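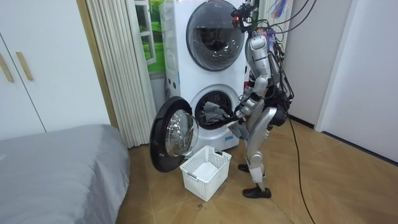 New house rules for household tasks, version 2

From 18 May 2021 the Rirus group works with a new version of the rules for humanoid robots in the home rooms. The old text was from January and it was written mostly for arms fixed on a table. A robot that stands on its own feet and bends into a machine asks for other rules, so Femke Van Wijk and Mitiku Hailu wrote the chapter on laundry again from the beginning. Please read the full text before you book a room. It has 14 pages, and the main changes are given in this item.

Power of the appliance. A washer or dryer must be switched off at the wall before the robot puts a hand inside the drum. Pressing the stop button is no longer enough. The person at the emergency stop checks this and writes it in the log.

Doors. The door of the drum in use is opened fully before the robot takes its position. The doors of other appliances in reach stay closed. If the robot touches an open door with more than a light push, the run is stopped and the hinge is looked at.

Cables. All cables leave the robot at the back, and those on the floor may not pass between the feet or in front of them. Hüsnü Aksoy asked for this after the trials at Doltora, and we think he is right. One person watches the cable during the whole run and has no other task.

Floor. The floor is swept before each run. The basket may stand near the machine, but it must not be in the place where a foot will step. Shoes on the robot are allowed and we recommend them on smooth floors. The soles are checked after every 44 runs.

People. Nobody enters within 2 metres of the robot while its motors are on. This is also valid for picking up a sock! Wait until the operator says "motors off" and you have said it back.

Laundry. Only clean test items are used, without buttons, zips or long strings. We have some 300 pieces in the store, and Carmela Donati can tell you which ones are permitted.

One point is still open. The team from Agudelo would like to allow slow reaching into a dryer while it is still warm inside. We have not agreed to this yet - the limit for the hand covers is not clear to us. Kalkidan Endale collects comments on this question, and also on mistakes in the text, until the end of the month.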